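Ticket: Statement pages show the wrong rating after the update
Project: Plodness (fact-check archive for local and state politics)
Status: Open
Priority: 2

Reported problem

Since the November update, some statement pages show a different rating than the one our editors have saved. I noticed it first on a claim about the military budget of the county guard — the editor has "Mostly false", the public page has "Half true". This is serious for us, as candidates quote these pages in their campaigns.

Steps to reproduce

1. Open the list of statements for the Randau mayoral debate.
2. Choose any statement where the rating was changed after publishing.
3. Compare the public page with the editor view.

In my check, 53 statements had the wrong rating. The archive has 2,000 statements in total. All wrong ones were changed at least one time after publishing.

What I tried

Cleared the page cache. No change.

Saved one statement again without editing. The public page became correct, but after the night import it was wrong again.

Turned off the Kalinowski import module. The ratings stayed correct until the next morning, so I suspect this module writes the old value back.

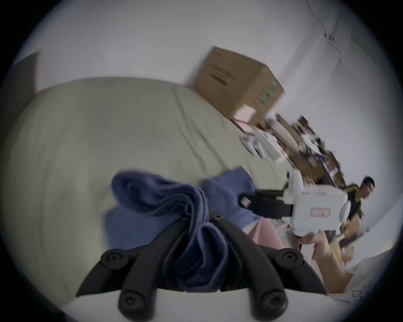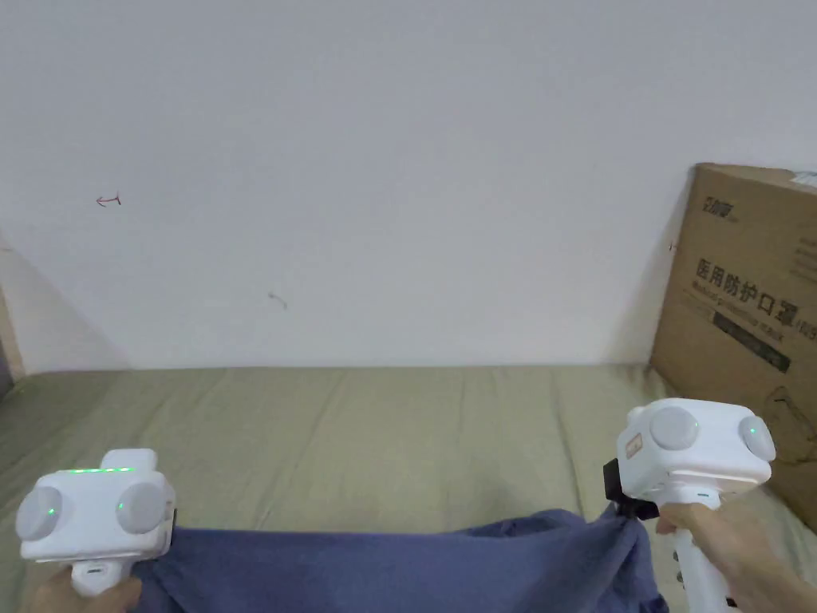
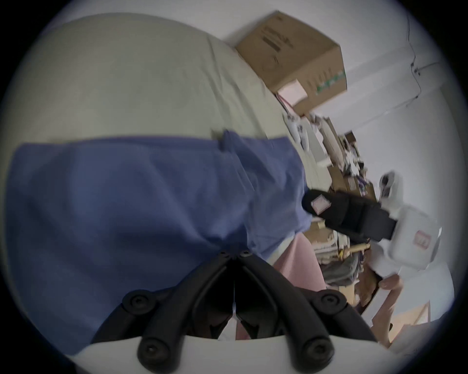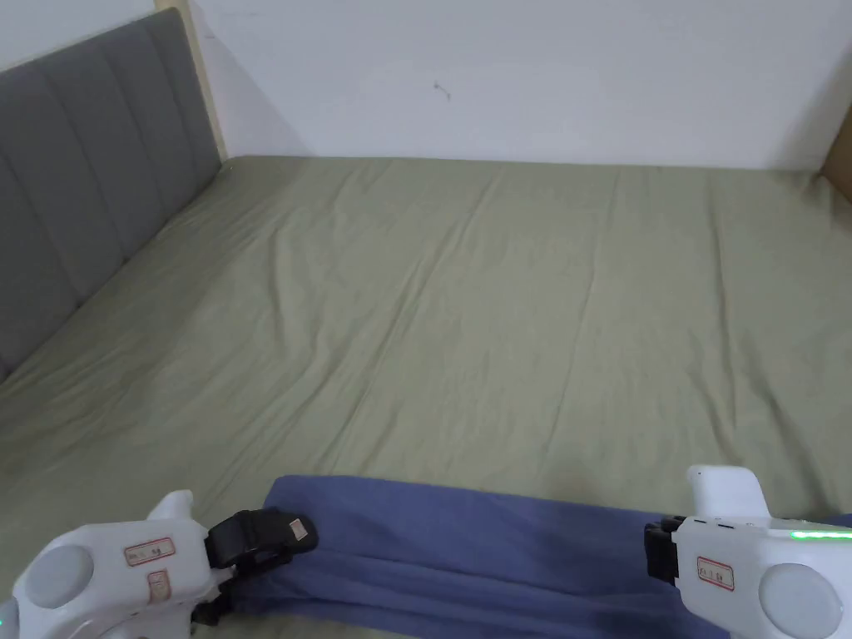 Reply from Prernard support

Thank you for the detailed report. The import reads the rating from the first saved version of a statement. Please keep the module off for now. We will send a corrected build, and after installing it you must run "Rebuild ratings" 2 times — once for statements and once for the speaker totals.

Open question from our side

Will the speaker totals of past months also be corrected, or only the current ones?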